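Who Said What About the Haircut? Fan Comments and Entertainment Pages
Final project report, Media and Everyday Life module

Introduction

When the presenter Heidrun Nägeli walked on to the Cuautle awards stage in October with her long hair cut to the chin, I was watching with my flatmates and a very large bowl of crisps, and by the time she had read out the first winner all of our phones were going. By breakfast there were headlines saying that fans were "divided", "furious" and, in one case, "in mourning". I remember thinking that none of us on the sofa had been any of those things (we quite liked it), and that was really how this project started.

My question was a simple one. When an entertainment page says that followers are upset about something a famous person has done, how much of that upset can be found in the comments themselves? I had read a good deal in the module about how gossip writing works, and I wanted to try it out on something small and fairly harmless, where nobody's private life was being picked over by me as well as by everyone else.

I should thank my tutor here for her patience, as my first plan was to look at every awards night of the year, and she very kindly talked me out of it over a long cup of tea.

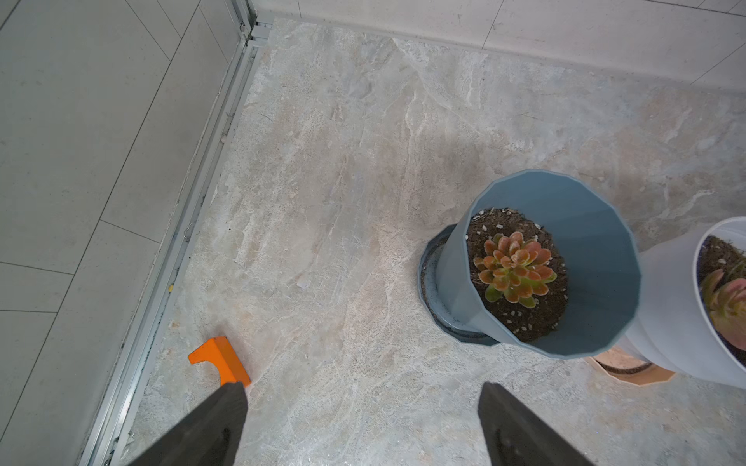
How I went about it

I took the first 500 public comments under the photo that Nägeli posted on Flomo that night, copied them into a spreadsheet with the user names removed, and read them all. Then I read them all again a fortnight later, without looking at my first set of labels, to see whether I still agreed with myself. Mostly I did. I sorted each comment into one of 4 groups: liked the haircut, disliked it, joked about it, or was talking about something else entirely.

Alongside this I collected the morning-after articles from 2 entertainment sites, Durner and Skindent, and marked every comment they quoted. 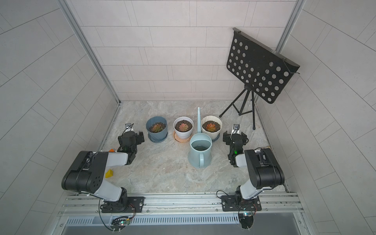

Figure 2. Three potted succulents between the two arms.

What I found

The group that surprised me most was the last one. A great many people had come to the photo to ask where the earrings were from, to wish her a happy birthday (it wasn't her birthday), or to carry on an argument about who should have won best newcomer. The comments that clearly disliked the haircut came to 99, and plenty of those were mild, along the lines of "I'll miss the long hair but you look happy".

The articles gave a rather different picture. Durner quoted only unkind comments, and put the sharpest one in the headline. Skindent was gentler and let a few admirers in towards the end, though you had to scroll past a gallery of her old hairstyles to reach them.

Problems along the way

Jokes were much the hardest thing to sort. "Give it back" with a crying face might be a complaint or might be pure affection, and I changed my mind about that sort of comment more than once. Some comments may also have been deleted before I got to them. If I did this again I would ask a second person to label a share of the comments, and I would start saving them on the night itself, crisps or no crisps.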